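Toft Community Help > Workshop and Lab > Robot arms

Rules for picking up pens and other small stuff off a bench – what do you all actually write down?

Posted by Quentin Millet
May 29, 2020

Hi all. Quick one, well, not that quick. I run the small arm bench at Prinstead, shared by two evening groups and a bunch of day users. Up to now our "rules" have been a sheet of paper taped to the cabinet that says be careful and switch it off after. Now I have to write a proper page of working rules before we're allowed to have new people on it without one of the old hands standing there. Deadline is soon, of course.

The task everybody starts with is plain pick and place. One marker pen on the bench, two-finger gripper, wrist camera on, go down, close, lift, put it down in a tray. Sounds like nothing. But this is where all the arguments are. People come down too low and hit the table. People close at full force because "it's only a pen". People reach in to straighten the pen with the arm still live. That last one is what got us told to write rules in the first place, no injury, but it was close and the person was pretty shaken.

Setup, for what it's worth:
Small tabletop arm, six joints, parallel gripper, black printed fingers
Wrist camera, looks down between the fingers
One stop button, on the right side of the bench
Controller and laptop on a cart
Bench top is old and pretty marked up, and we're not getting a new one this year

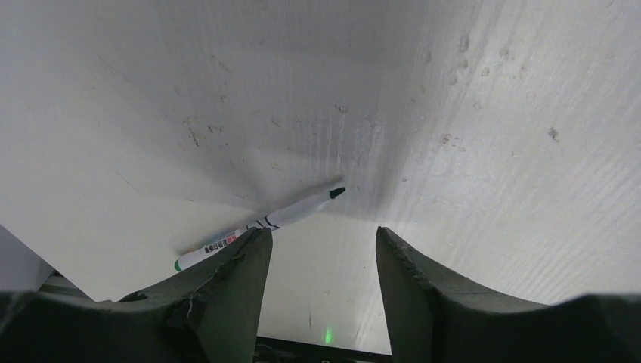
Gitau Mfinanga wanted to know straight off whether the rules were for the people or for the machine, as most lab sheets mix the two up and then neither gets followed. Fair point. Mostly people. But the damage side too, we've replaced fingertips more than I'd like and it comes out of our own money.

So what I'm after:

How slow is slow? Do you have one speed for approach and another for the rest, or just one low cap for beginners?

Do you let anyone put a hand in the work area with the motors on, ever? Even paused?

Do you set a hard floor in software so the fingers can't reach the table? If so how much gap do you leave, because a pen is thin and if the floor is too high you can't grab it at all.

And what do you log? Our log is a notebook and it has maybe a page in it since December.

Not looking for a link to a 200 page standard, I know they exist and I know we should have read them. Looking for what fits on one sheet that a tired person will read. Thanks.

Gitau Mfinanga

OK so given it's mostly people, split it. One sheet, two boxes. Top box is what keeps hands safe, no exceptions, no "unless". Bottom box is how to not break stuff. If somebody breaks a bottom box rule you have a chat. Top box, they're off the bench for the day. We've done it that way at Brostberg for years and the arguing mostly stopped.

Before the boxes though, do a real risk assessment. Doesn't have to be fancy. Sit down, list each job (setting up the part, teaching a pose, running, clearing a jam, changing fingers), and write what could catch or hit a person in each. Your sheet should fall out of that. If you write the sheet first you'll only cover the one thing that scared everybody last month. And yes, read the standard at least once. For industrial arms ISO 10218 is the place to start, and there's ISO/TS 15066 for arms sharing space with people. Don't pull a force or speed number from a forum post, mine included, and call yourself compliant.

Our top box, more or less:

Hands out of the marked area whenever the motors are on. Paused counts as on.
Need to move the part? Stop button, wait till the arm is still, then reach.
The person with the pendant or laptop is the only one who starts a motion. They say "moving" out loud and wait for an answer.
Stop button tested at the start of every session, by the person about to run it.
Hair tied back, no lanyards, no loose sleeves.
Never reset a stop somebody else pressed. Go find them.

On the paused thing, people will fight you. They'll say the brakes are on, the program's paused, what's the harm. The harm is a pause is a software state and someone can click it away from across the room. I don't care how small the arm is. Small arms have edges and pinch points like big ones, and fingers fit in them very nicely.

Check what your stop button does too. On some small arms it cuts power and the arm just drops. If yours sags, that goes in the top box: nothing under the arm when you hit stop, and hold off reaching until it has come to rest. Try it with the arm low over a bit of foam and see.

Bottom box:

Start every new program at the lowest speed setting. Move up only after a full clean cycle.
Approach from straight above, stop at a hover pose, check the camera view, then go down.
Hover pose is a saved pose. Don't eyeball it.
Grip force at the low setting until it slips, then one step up.
Check the fingertips before and after. Cracked or loose, it doesn't run.

Two speeds is fine for people who know it. For beginners I'd have one cap and make it dull. They get enough to think about.

Where's your stop button relative to where folks sit? You said right side of bench. If the laptop's on a cart, the cart moves. We had that. Cart drifted left over a few weeks and in the end the operator couldn't reach the button without getting up. Put tape on the floor for the wheels. Stop has to be in reach from the chair.

benchrat_470

floor limit: yes, do it. takes five minutes. bring the gripper down by hand guide mode till the fingers just touch a sheet of paper on the table, note the height, add a little, save as floor. do it again every time you change the fingers because printed ones never come out quite the same lenght. we forgot once and dug a nice groove.

if your bench isn't flat do it at all four corners and use the highest one. you lose a bit on the low side, live with it

also clamp the bench or bolt it. seen an arm walk a light table

don't bother with grip force for pens imo, they're tough. just don't use glass

Edit: ok Gitau messaged me about that last part and he's right, the force setting isn't about the pen, it's about what happens if it's a finger in there. leave it low.

starnalis_mo

I'll add the logging bit as no one touched it and it's my pet subject, sorry, typing between meetings.

Notebook is fine. A notebook that gets filled in beats a nice spreadsheet that doesn't. Our trouble at Starnalis was we asked for too much, the form had a box for everything and people left all of it blank. Cut it to one line per session:

Date, name, stop button tested y/n, fingers checked y/n, anything odd.

Anything odd is the one that matters. Drops, bumps, a joint that sounded wrong, a near miss. Make it very clear nobody gets in trouble for writing a near miss. If the first person who owns up gets yelled at you'll never see another one. We're at 1,089 lines now and the odd column is how we caught a bad cable on the wrist, three different people had written "camera froze for a sec" and none of them thought it was worth telling anyone.

Couple more for the sheet:

If you save pictures from the wrist camera, say so on the sheet. Hands, badges, papers on the bench, it all ends up in there. Decide who can look and how long you keep them. We bin ours after up to 260 days unless somebody needs a set for a project.

Same object, same rules. New object means back to the slow speed, even if it's "just another pen". Fatter barrel, clip, different cap, whatever. The saved grip width is wrong and the person running it is relaxed, bad mix.

Don't let camera-guided picks run unattended on a shiny or beat up top till you've tested at different times of day. Shadow from the arm itself can throw the detection off and it'll go for a spot with nothing there. With a floor limit that's a wasted cycle. Without one it's your fingertips again.

One thing I'd push back on, Gitau, is off for the day for any top box slip. We tried it and people began covering for each other. We do stop, whole group talks it over for 5 minutes, then they carry on with someone next to them. Second time they're off. Your call though, depends on the group.

Quentin Millet

This is great, thank you. Tried the stop test with foam and yep, ours sags, not a lot but enough to pinch. Did not know that. Straight in the top box.

Cart wheels taped. Floor limit set on the high corner, we can still get the pen, only just. Going with two boxes and the one line log. Still not sure on the off for the day question, I'll put it to both evening groups and let them fight it out. Draft sheet is on the cabinet over the old one, will post the text once somebody has checked my speling.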